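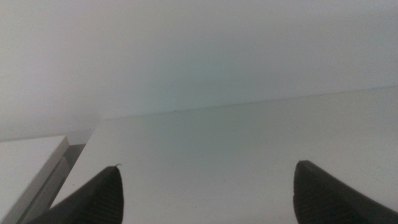
Put the booklet back in the box

22 December 2018

Quick one before the holidays, because half the country is about to open boxes and I want to get this in first.

Bring back the manual. The paper one. Stapled, too many languages, bad drawings of a hand pointing at a knob. I want it in the box with the thing I paid for.

Last September I bought a space heater. A Lisivness, middle of the range, nothing fancy. In the box: the heater, a foam ring, a bag telling me in nine languages that it was a bag, and a card the size of a train ticket. On the card was a web address and a square code to scan. That was the manual. So I scanned it and got a page asking which country I lived in, then a page asking if I'd like to register my product, then a page asking for my email. Then a list of 38 heaters, none of which had the number printed on the bottom of mine. I picked the closest. It had a different number of buttons.

I wanted to know one thing. What the blinking light meant.

I know how this sounds. Man shouts at heater. But I've been asking people since then and everybody has one of these. The oven clock that's been an hour off for half of every year since they moved in. The car where the tire light has been on so long it's part of the dashboard. A neighbor of mine has a Fustorska washing machine with a dial that says only A through H and she uses D. She has always used D. Ask her what F does. She used to know where the booklet was, and then there was a newer machine and no booklet.

The argument for getting rid of paper is always the same one and it's always the trees. Fine. I like trees. But look at what else is in the box! The foam, the film on the screen, the film under the film, the twist ties, each cable in its own little sleeve. They found room for all that. It's 20 pages of thin paper that finally broke the planet's back, apparently. I don't buy it. I think printing costs money and translating costs more and keeping the two in step when you change a button costs the most, and a web page can be fixed later, meaning never.

And a web page goes away. That's my real complaint. A paper booklet goes in the drawer and stays in the drawer. You might lose it, but that's on you. When the company shuts its site or gets bought or just tidies up, everybody loses it on the same day. My mother's sewing machine is older than I am and the booklet is with it, in the lid, with her pencil in the margins. Tension 4 for the curtains. Don't use the cheap needles. Where would she have written that on a web page?

People forget that about manuals, the writing in them. My father dated things. Filter changed, belt changed, and the year. When we sold the house the buyers got a shoebox with every booklet for every machine in the place and they were happier about the shoebox than about the new gutters. I mean it, the woman sat down on the stairs and started reading about the boiler.

Other thing. Good manuals taught you what was wrong with your own idea of the machine. I didn't know a refrigerator had a drain until a booklet told me where to find it, and then one day there was water under the drawers and I knew where to look. You can't search for a thing you've never heard of. You flip past it on the way to something else, and three years later it's sitting in your head. A search box only gives you back what you typed in.

Somebody will say videos. There's a video for everything now, sure. I've watched them. A nice young man says hello, says what he's going to do, says to stay to the end, and somewhere in minute six his thumb covers the screw. I can't run a video with wet hands under a sink. I can prop up a booklet against the bleach.

And not everybody has the phone! Or has the signal, or the eyes for it. Small print on paper is bad but you can hold a magnifying glass to it. You can take it to the window. You can hand it to your grandson and say read me that line. I watched a man at the Esteves hardware store on our main street trying to return a thermostat becuase he couldn't get the instructions to open. Nothing wrong with the thermostat. The kid at the counter ended up printing the pages for him in the back office, at the store's expense, and I bet he wasn't the first customer they did it for.

So the paper got printed anyway. Just by somebody else, on worse paper, one side.

I wrote a shorter version of all this for the neighborhood newsletter and got more mail than I've had about anything, including the parking. Most of it agreed with me. Some didn't, and I should be fair about that.
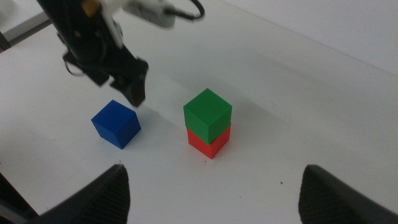 Conceição Vilela wrote back the same evening to say I was being sentimental, that most of the booklets she ever owned were four pages of warnings about bathtubs and one page of help, and that she threw out a whole drawer of them two winters ago and hasn't missed a single one. She can find the manual for her mixer faster on her phone than she could ever find it in the kitchen. She also said the old ones were badly translated and everybody laughed at them, me included, and where was my love for them then?

OK. She's right about the bathtubs. Warnings ate the manual long before the phone did. You open one from the last few years and it's page after page of don't. Do not use on a horse. Do not lower by the cord into a pool. Then a parts diagram, then good luck. If that's what we lost, no tears from me. Lawyers can have a web page, they can have all of them.

And yes I laughed at the translations. I'd take them back tomorrow. "Please to enjoy the warm" told me more than a login screen.

But the drawer, I won't give her the drawer. She hasn't missed one in two winters. Good. Ask again when the mixer is fifteen years old and the company is called something else. I bought a secondhand Cusholm bread maker last year, a great lump of a thing, works fine, and the company's page now goes to a site selling mattresses. What saved me was that the seller had taped the booklet inside the lid. Coffee stains all over it. The page for the basic white loaf had come loose from being used so much and the one for jam was spotless. That's a review, right there, better than any I'd have found online. I haven't made the jam.

What do I want, then. Not much. I'm not asking for a law (though I'd vote for one). I want the short version, on paper, in the box. What each button does. What each light means. How to clean it, how to open it, what part wears out first and what it's called so I can order another. Big type. A blank page at the back for notes. Put the other 100 pages wherever you like and let me get at them without an email adress.

If it really costs too much then charge me. I'd pay 3 dollars for a booklet. I've paid more than that for a greeting card with a song in it. Put a line on the order form, paper manual yes or no, and see how many people say yes. I think the companies would be surprised, and I think that's partly why none of them has asked.

In the meantime do what the bread maker man did. When you open something next week and there's a booklet in it, even a thin one, even a silly one, don't let it go out with the wrapping. Write the date on the front. Tape it to the back of the thing. If there's no booklet, print the page while the page is still there, and write on it what you figured out yourself, the trick with the door, the button you have to hold down.

The blinking light on the heater, by the way. I left it. It blinks when it's on and it blinks when it's off, a bit slower when it's off I think. My wife has put a piece of tape over it. If anyone reading has the same Lisivness and knows what it's trying to say, write to me, and on paper if you can.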